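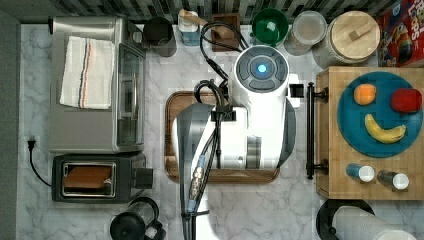 4.2 What the clutter does to our numbers

I'll be blunt: when we first tried our policy in the Bowen kitchen I expected it to fall apart. Everything we'd trained on in Orbridge was a bare table with one or two objects on it, and a real counter is a mess. So we did the simple thing and collected 1,033 episodes on the crowded counter, threw out the ones where the operator restarted partway through, and kept an even 1,000 for training. Another 30 layouts were held out for testing, and we ran each of them 7 times.

The toaster is the part I like best. We use a wooden block as our stand-in for bread (real slices crumble, and the crumbs were changing the task on us), and the policy has to deal with it among all the other stuff, as in Figure 3. Shiny metal gave us the most grief – our depth estimates near steel were terrible, so we dropped depth completely and went with color only.
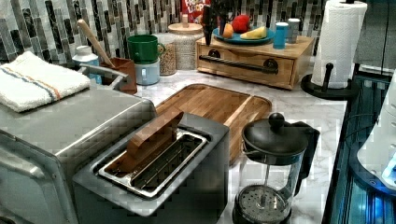
Figure 3. Kitchen counter with the wooden block standing in the toaster slot.

Compared with the Vesto baseline, our model did better on layouts where the goal object was partly hidden, and the two were pretty much tied everywhere else. I wouldn't read too much into the ties! We tuned Vesto ourselves, and somebody who knows it well could probably squeeze more out of it. Adding the Celtow pretraining set helped a little with grasping but did nothing for placing, and we still don't have a good story for that. We come back to it in Section 5.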